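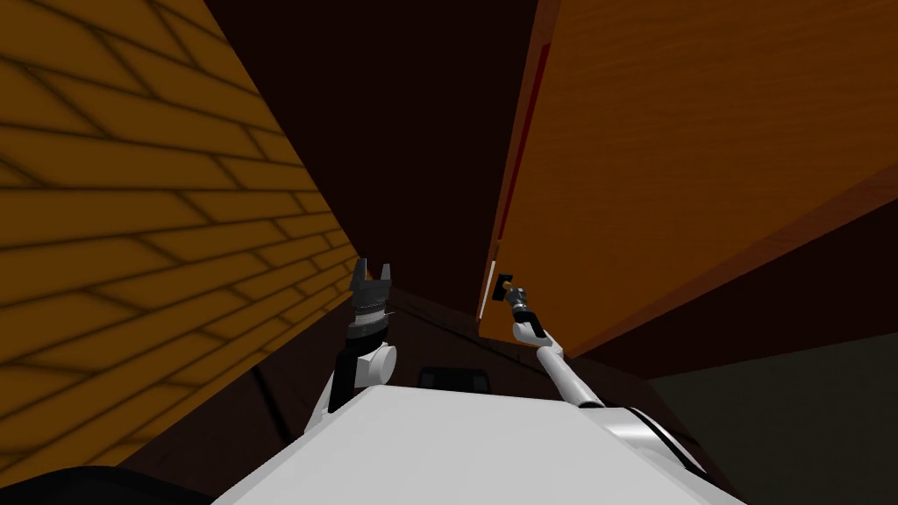 Remote Operators for Simulated Kitchen Tasks (part-time, paid)

Harju is hiring people to steer a two-armed robot through household chores in simulation. You will work from our office in Skallholm, wearing a headset and holding a controller in each hand. The robot's arms follow your hands. Each time you complete a chore, the motion is saved, and our training team uses it to teach the robot to do the same chore without a person at the controls.

You do not need a background in robotics or programming. Past operators have come from warehouse work, sewing, dental assisting, food service and school. What they had in common was patience with small movements.

The work

You will be given a task sheet with a short instruction, such as "open the cabinet and take out the bowl" or "close both drawers." You load the room, carry out the instruction from the robot's point of view, and mark the attempt as good or bad. Then the room is reset with different colors, different furniture and a different starting position, and you do it again.

Cabinet doors take up a large part of the current project, which we call Flallau. Doors are harder than they look. The gripper has to reach the edge or the handle at a usable angle, the arm has to swing with the door, and the robot's body must not end up in the way. Some of the rooms are tight, and you will often have a wall close on one side and a door on the other. You can lean and turn your head to get a better view, and the robot's view tilts with you. Most people need a few sessions to get used to that.

The target for Flallau is 4,000 good demonstrations, shared among all operators. There are 247 task sheets. You will not be asked to do all of them. After training, you will be assigned a group of sheets and stay with it for a while, so that you get to know the rooms.

We care more about clean attempts than fast ones. A clean attempt has no long pauses, no banging into furniture and no sudden jerks when you shift your grip. If you miss the handle and recover smoothly, mark the attempt as good and add a note. If you drop something or the door gets stuck, mark it as bad and start over. Bad attempts are kept too, and you are paid for the time either way.

Hours and pay

Sessions are 110 minutes long, including breaks. There are two sessions a day, one starting at 9:30 a.m. and one at 1:30 p.m. You may sign up for one or both. We ask for at least three sessions a week for the length of the project, which starts in January.

Pay is by the session, at a flat rate that we will send you with the interview invitation. Training sessions are paid at the full rate. We do not pay per attempt and there is no bonus for speed.

We have 9 places to fill. Two of them are for left-handed operators, as most of our recordings so far favor the right arm.

What we ask for

You must be 18 or older and allowed to work in the country. You should be able to stand for up to 20 minutes at a time, although a seated setup is available for most task sheets. Tell us in your application if you would prefer it.

You should have normal vision or vision corrected with glasses or contacts. The headset fits over most frames, but very wide ones can be a problem, so please bring your own glasses to the trial.

You need to read task sheets in English and write short notes in English. Spelling is not important.

Experience with video games helps a little in the first week. After that we have not seen much difference.

If you get motion sick easily, please read this before applying. Operators look at a moving view for long stretches, and a tilted one can bring on nausea or headaches. The schedule has a break every 20 minutes, and you can stop at any point without losing pay for that session. If you have epilepsy or a history of seizures, we cannot offer you this position.

What is recorded

We save the position of the headset and both controllers, the movements of the robot, the rendered view and your notes. We do not record your face or voice. Recordings are stored under an operator number, and your name is kept in a separate payroll file. You will get a written agreement that covers this before your first session, with time to read it at home.

How the hiring goes

First there is a phone call of 15 minutes or so. If that goes well, we invite you to a paid trial at the office, where you will open a drawer, move a cup from one counter to another and try one of the easier cabinets. Nobody does the cabinet well the first time, and we do not expect you to. We are looking at how you respond to correction and how the headset suits you.

You will hear back from us within a week of the trial.

To apply

Send a short message to Kobina Sowah, operator lead, through the contact form on the Harju site, with "Flallau operator" in the subject line. Include your phone number, the sessions you could work and whether you are left- or right-handed. A resume is welcome – it is not required.

The office is on the second floor of the Drernulside building, with an elevator from the parking level. Buses stop across the street. Applications stay open until all the places are filled.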